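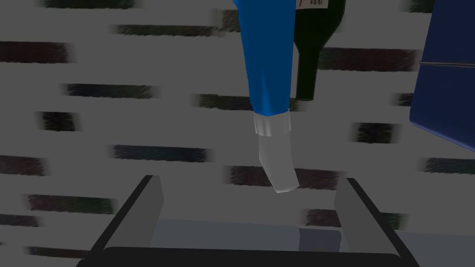

Jun 4, 2022
Glaze 1403, second go

Unpacked the Ornach this morning. Lid came up without argument for a change. Shelf by shelf, from the top down, while I still remember which was which and before Kevin tidies the tiles into a biscuit tin again.

Top shelf: the plain white stoneware tiles with 1403 dipped once. Thin, tan, a bit apologetic. Looks like tea that somebody has shown the bag to. No crawling, no pinholes. If a customer ordered this they would be ordering it by mistake.

Same shelf, dipped twice: much better. Proper brown, breaking to rust along the stamped ridges. One tile ran and welded itself to the kiln wash, with a neat foot of glaze all the way round like a snail that had thought about leaving. I chipped it off with the old chisel. The shelf needs a rub with the stone before it goes back in.

Middle shelf: the Clovbridge clay. We bought this because it was cheap and the sample bag was lovely. The sample bag was also, I now think, a different clay. Ours has iron specks the size of peppercorns, and every speck has bled up through the glaze. On the bowls this is handsome. On the tiles it looks like a rash. I have put the bowls on the windowsill where people will see them and the tiles under the bench.

Bottom shelf: cold, as ever. The cone had barely nodded. Whatever the Lorkero controller believes is going on down there, it isn't getting its news from the bottom of the kiln. Glaze is dry and matt and feels like a cat's tongue. I had been blaming the bottom element, but I checked it last time and it was fine, so I shall have to blame something more expensive.

Recipe notes

Weighed out a 2000 gram dry batch as per the card. The card is in Ogunleye's handwriting, and what I read last autumn as a 7 is a 1 with ambitions. This explains most of October. I've gone over it in marker and written ONE next to it in capitals.

Sieved it twice through the fine mesh, left it overnight, and in the morning it had set in the bottom of the bucket like a paving slab. Stirred with the paint mixer on the drill until it gave in. A pinch of Epsom salts in warm water kept it up after that. Do this first next time. I have written "do this first next time" in this book before, and on the lid of the bucket, which was under the other bucket.

Thickness: cream, the pouring kind. Kevin Agudelo holds that you can judge this by the way it runs off your knuckles. I hold that there is a perfectly good hydrometer in the drawer. We tried both and got the same answer, and he has been insufferable.

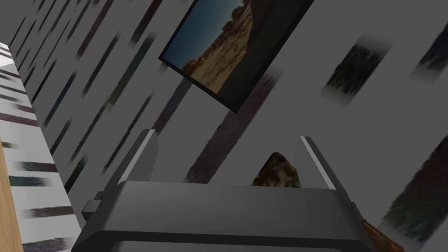 Gripper, fingers open.

Dipping

Tongs leave marks. Everyone knows this and everyone goes on using tongs. The marks on the twice-dipped tiles are worse than on the single ones, since the second coat doesn't fill the dents from the first, it only upholsters them. I dabbed each one with the soft brush and rubbed down with a fingertip once the surface had gone dull. The ones I rubbed down are clean. The ones Kevin rubbed down have his thumbprint in them, fired on for the next few thousand years. Good luck to the archaeologists.

Tried holding five of the tiles by the unglazed foot and going in at a slant, face first, slow count, out and a quarter turn. No marks, but the drip gathers on one corner and you have to be quick with the sponge. I prefer this. It's also how my wristwatch came to be glazed.

Wax on the feet: two coats, and leave it alone until it has gone properly hard. One coat let the glaze sneak underneath on the taller mug, and the mug now has a coaster it will never be parted from. 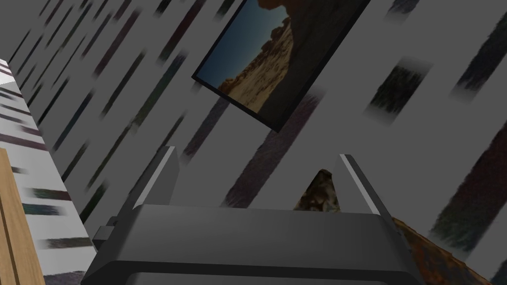
The slow-cooled tiles are the ones worth keeping. I'd put a set of them in the last firing with the controller told to dawdle on the way down, and the difference from the fast ones is silly. The fast ones came out a flat, even brown with a shine on it, the sort of thing you'd find on a teapot in a church hall. The slow ones have broken up into patches, light over dark, soft at the edges. If you want the general idea, the little triangle showing in the gap between the fingers is in the right family: brown, mottled, no two bits quite agreeing. Ours wants to be a touch redder than that. I've scratched an S on the backs of the slow ones, and would like it known that S stands for slow and not for seconds, as they nearly went out in the yard with the rest of the seconds.

To do

Rub down the top shelf and rewash it. Let it dry this time.

Move the bottom shelf up one prop and put a cone at each corner.

Ask Clovbridge whether the specks are a feature. If they are a feature, ask why they weren't in the sample.

Mix another small lot of 1403 with a spoonful more red iron. Label the lid and the bucket, in case they separate again.

Buy Epsom salts. Not the lavender ones. The mugs smelt lovely going in and the kiln room smelt like a burning aunt for the rest of the evening.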